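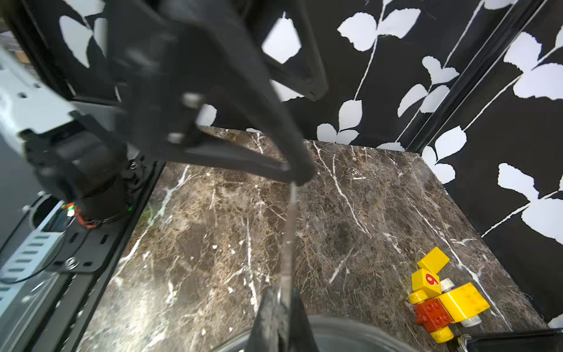 3.2 Task and Data Collection

The block disassembly task was assigned to the second project group of the course. A toy vehicle built from large plastic bricks is placed on the tabletop, and the arm must remove the bricks one at a time and set them down clear of the base. Students recorded demonstrations by teleoperation over nine sessions, giving 1,919 episodes after filtering. Episodes shorter than 25 control steps were discarded.

Figure 4. Wrist camera view during a disassembly episode. The brick vehicle is at the lower right of the tabletop, with the yellow brick numbered 9 in view; the arm is in motion.

Motion blur of the kind visible in Figure 4 was not removed from the training set. An early version of the Skader pipeline dropped blurred images by a sharpness threshold, but this left gaps in the fast transfer segments and the learned policy hesitated there. The threshold was disabled in September and all groups retrained from the full recordings.

The patterned wall and veined tabletop were kept for every session. Boros argued for a plain backdrop - the segmentation baseline from Lưu produced false masks on both surfaces - but the change would have made the first 110 episodes unusable. Results in Section 4 are therefore reported for one background only.

3.3 Grading Protocol

Each group submitted one policy checkpoint. A trial was scored as complete if every brick was separated within the time limit and none had left the table.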